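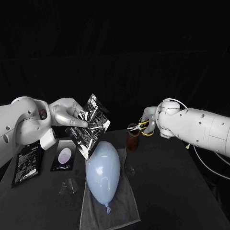 水色の風船と、黒い小袋

パーティー用品の小売チェーン、ワンナスリ（Wannasri）は2019年9月17日、店頭と通販で扱う小物商品の包装を12月から順次切り替えると発表した。対象は風船、紙ナプキン、ろうそく、クラッカーなど231品目。台紙付きの包装をやめ、薄手の小袋に統一する。店頭価格は据え置く。

同社によると、昨年度に客から寄せられた包装に関する意見は2,243件あった。「中身に対して袋が大きい」「台紙を捨てるのが面倒」といった声が多く、子どもの誕生会の準備で何種類も買う家庭からの指摘が目立ったという。台紙には紙とプラスチックを貼り合わせたものが使われており、自治体によって分別の方法が違うことも不満の一つになっていた。

新しい小袋には商品名、入り数、対象年齢、注意書きを印刷する。これまで台紙の裏に載せていた遊び方や飾り付けの説明は省き、同社のサイトに移す。風船については、小さな子どもが口に入れないよう求める注意書きの文字を現在より大きくする。
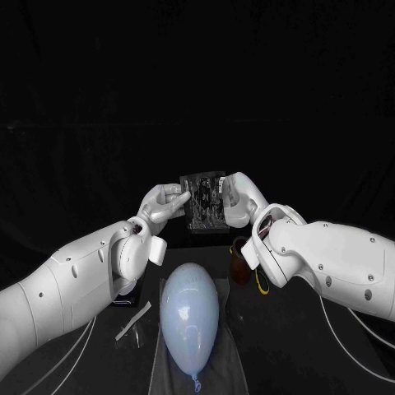 暗い色の袋

切り替えは単価100円の商品から始める。レジ横の棚に並ぶことが多く、在庫の入れ替わりが早いためだ。旧包装の在庫は売り切るまで店頭に残し、回収や値引きはしない。しばらくは同じ商品が新旧二つの包装で並ぶことになるが、中身に違いはない。

通販の送料も見直す。現在は購入額にかかわらず一律の送料を受け取っているが、包装の切り替えに合わせ、3,000円以上の注文を無料とする。配送は引き続きトラックポート（Trakport）に委託する。小袋だけの注文は箱に入れず、郵便受けに入る厚さの封筒で送る。受け取りの際に在宅の必要がなくなり、再配達を減らせるとみている。

商品企画を担当するエランゴ・スバルナ氏は「風船を一袋だけ買いたい人に、大きな箱を届けていた。以前から社内でも問題になっていた」と話した。台紙がなくなると店頭で目に付きにくくなるとの意見もあり、クロンドモント（Clondmont）店で春から試験販売を続けていた。売れ行きに大きな変化はなかったとしている。
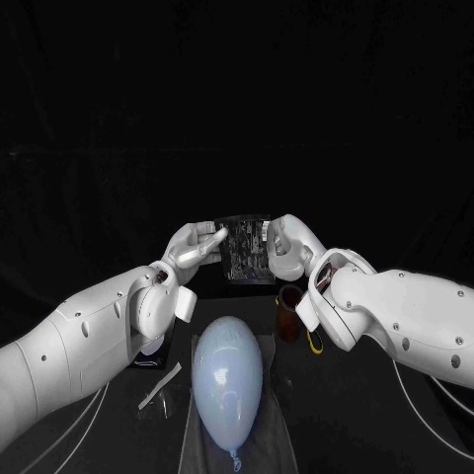 半透明の小袋

一方、試験販売では、袋が薄いため棚から滑り落ちやすい、色違いの商品を見分けにくいといった指摘が店員から出た。同社は棚の仕切りを細かくし、袋の上端に色名を入れることで対応する。袋を開ける際に中身まで破れたとの苦情も数件あり、切り込みの位置を左右両側に改めた。

包装資材はウンドゥマック（Undumach）が供給する。素材は単一のプラスチックとし、分別しやすくした。紙製の袋も検討したが、湿気で風船のゴムが傷むおそれがあるとして見送った。

大型の飾り付けセットと食器類は今回の対象に含まれない。食器類については割れを防ぐ方法を検討しており、切り替えの時期は決まっていない。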